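Fastholm Arnbridge: entorno de simulación para investigación en manipulación robótica

Producto de software para laboratorios y grupos universitarios
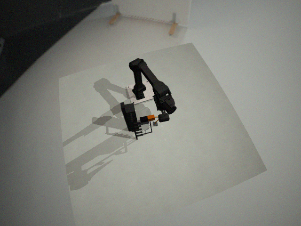
Arnbridge es el entorno de simulación que Fastholm pone a disposición de los centros de investigación que trabajan en aprendizaje de políticas de manipulación. El producto reúne en una misma instalación la escena virtual, el controlador del brazo, el registro de episodios y el protocolo de evaluación, de manera que un grupo pueda entrenar una política, medirla y comparar los resultados con los de otros grupos en condiciones equivalentes.

La versión descrita en esta página incorpora el método Ragab, desarrollado por el equipo técnico de Fastholm para la generación de variantes de escena a partir de un número reducido de demostraciones. La documentación completa se entrega con la licencia.

Descripción general

El entorno reproduce una estación de trabajo de sobremesa: un brazo articulado montado sobre una placa base, una superficie de trabajo mate sobre el suelo y un conjunto de piezas pequeñas situadas al alcance de la muñeca. El fondo puede dejarse liso o completarse con elementos de mobiliario, según el estudio que se desee realizar. Las sombras se calculan en cada fotograma a partir de la posición de la fuente de luz, y tanto la orientación de la superficie como la de la placa base pueden modificarse de forma independiente.

Las tareas suministradas se centran en el contacto entre piezas pequeñas y soportes de geometría fina. Este tipo de problema presenta dificultades conocidas: las oclusiones causadas por la propia muñeca, el bajo contraste entre componentes oscuros contiguos y la confusión entre un elemento delgado y su sombra proyectada. Las políticas que dependen de la imagen suelen degradarse en estas condiciones, y el entorno se ha concebido para estudiar dicha degradación de manera ordenada.

El método Ragab

El procedimiento parte de un conjunto de 50 demostraciones teleoperadas por tarea. Cada demostración se segmenta en tramos de aproximación, contacto y retirada. El tramo de contacto se conserva sin alteraciones en el sistema de referencia del objeto, mientras que los tramos restantes se recalculan para cada nueva disposición de la escena.

Sobre esta base se aplican dos familias de variaciones. La primera es geométrica y comprende la posición y el giro de la superficie, la posición de la placa base, la colocación de las piezas y la inclinación de los soportes. La segunda es visual y comprende la dirección de la luz, la dureza de las sombras, el tono de la superficie y el color de las piezas manipuladas. Ambas familias pueden activarse por separado, lo que permite atribuir una mejora o una pérdida de rendimiento a su causa probable.

Las trayectorias generadas se ejecutan íntegramente en el simulador antes de incorporarse al conjunto de entrenamiento. Se descartan aquellas en las que se produce una colisión no prevista, una pérdida de la pieza o un error de posición final superior a la tolerancia de la tarea. El usuario puede consultar los episodios descartados junto con el motivo de exclusión. Fastholm recomienda revisarlos antes de ampliar el rango de variación, especialmente en tareas con soportes inclinados.

Resultados de la validación interna

La validación se realizó sobre seis tareas de manipulación y un total de 1.707 episodios de evaluación, ninguno de los cuales formaba parte de los datos de entrenamiento. Se compararon tres configuraciones: entrenamiento exclusivo con demostraciones, entrenamiento con variación geométrica y entrenamiento con ambas familias de variación.

La configuración completa obtuvo la mayor tasa de éxito en cinco de las seis tareas. En la tarea restante, correspondiente a la inserción de una pieza en un soporte con dientes estrechos, la variación visual no aportó mejora alguna respecto a la configuración geométrica. El análisis de los fallos indica que el error predominante en esa tarea es de alineación durante los últimos milímetros del recorrido, un aspecto sobre el que el aspecto de la escena tiene escasa influencia.

El efecto de la dirección de la luz merece una mención específica. Las políticas entrenadas con iluminación fija mostraron un descenso del rendimiento cuando la sombra del brazo cubría la zona de las piezas. Las entrenadas con iluminación variable mantuvieron un comportamiento más estable, si bien necesitaron un entrenamiento más prolongado para alcanzar el mismo nivel en la condición de referencia.

Los resultados proceden exclusivamente de simulación. Su traslado a un brazo físico requiere una calibración previa y una evaluación propia, que deberá llevar a cabo cada centro. Fastholm no publica tasas de éxito en equipos reales para esta versión.

Protocolo de evaluación

Cada evaluación se define mediante un archivo de configuración que fija las semillas, el orden de los episodios, la duración máxima y el criterio de éxito. El archivo queda asociado al informe y puede facilitarse a terceros para repetir la prueba. Los cambios en el criterio de éxito generan un identificador nuevo, con el fin de evitar la comparación accidental de resultados obtenidos con reglas distintas.

El informe distingue entre éxito completo, éxito parcial y fallo. En las tareas compuestas se considera éxito parcial la sujeción correcta de la pieza sin que se complete la colocación. Para los fallos se registra el tramo en el que se produjo la desviación y se conserva la secuencia de imágenes correspondiente.

Módulo Mallow

Mallow es el módulo opcional de anotación y consulta de episodios. Permite recorrer una ejecución fotograma a fotograma, superponer las trayectorias prevista y realizada, y marcar los instantes de contacto. Las anotaciones se guardan en un archivo independiente y no modifican los datos originales.

El módulo admite la revisión por dos personas sobre un mismo conjunto. Las discrepancias se presentan en una lista aparte y permanecen abiertas hasta que se acuerda una etiqueta común.

Características técnicas

Modelo de robot: brazo articulado con muñeca y herramienta configurables.
Control: posición articular, velocidad articular o posición cartesiana de la herramienta.
Observaciones: imagen en color, profundidad, estado articular y fuerzas de contacto simuladas.
Cámaras: fijas o solidarias con la muñeca, con parámetros ópticos editables.
Objetos: piezas rígidas, soportes articulados y elementos delgados flexibles.
Iluminación: fuente direccional principal y luz ambiental ajustable.
Ejecución: con interfaz gráfica o sin ella, en un equipo local o en servidor.
Registro: episodios completos, con sello de tiempo y versión de la escena.

La simulación de elementos delgados flexibles exige un paso de integración menor que la de piezas rígidas y reduce la velocidad de ejecución. La guía de instalación recoge los valores recomendados para cada tarea.

Contenido de la licencia

La licencia académica incluye el entorno Arnbridge, las seis tareas de referencia, las demostraciones originales, los archivos de configuración de la validación interna y el acceso a las actualizaciones durante el periodo contratado. El módulo Mallow se solicita por separado. No se suministra equipo físico con ninguna de las modalidades.

Los centros pueden modificar las escenas y publicar los resultados obtenidos con ellas. En las publicaciones deberán indicarse la versión del entorno, las familias de variación activadas y cualquier cambio introducido en los criterios de éxito. La redistribución de las demostraciones originales requiere autorización escrita.

Limitaciones conocidas

El modelo de contacto no reproduce el desgaste de las superficies ni la holgura acumulada en las articulaciones. En soportes con elementos muy finos pueden aparecer oscilaciones cuando la herramienta ejerce una fuerza sostenida; en ese caso conviene reducir el paso de integración y repetir el episodio.

La variación del tono de la superficie puede producir combinaciones en las que el borde de esta apenas se distinga del suelo. Dichas combinaciones se mantienen en el conjunto por defecto. Los grupos que empleen el contorno de la superficie como referencia visual deberán limitar el rango correspondiente en el archivo de configuración.

Solicitud y asistencia

La solicitud de licencia debe presentarla el centro responsable de la investigación, con indicación de la línea de trabajo, el número de puestos previstos y el sistema en el que se instalará el producto. Fastholm facilita una licencia de evaluación con dos de las tareas de referencia a los centros que deseen comprobar la compatibilidad de sus equipos.

La asistencia técnica se presta por escrito e incluye la instalación, la configuración de las tareas suministradas y la interpretación de los informes. El desarrollo de escenas a medida se presupuesta por separado. La próxima actualización de mantenimiento está prevista para agosto y no modificará los archivos de evaluación existentes.

Última revisión de esta página: 15 de junio de 2020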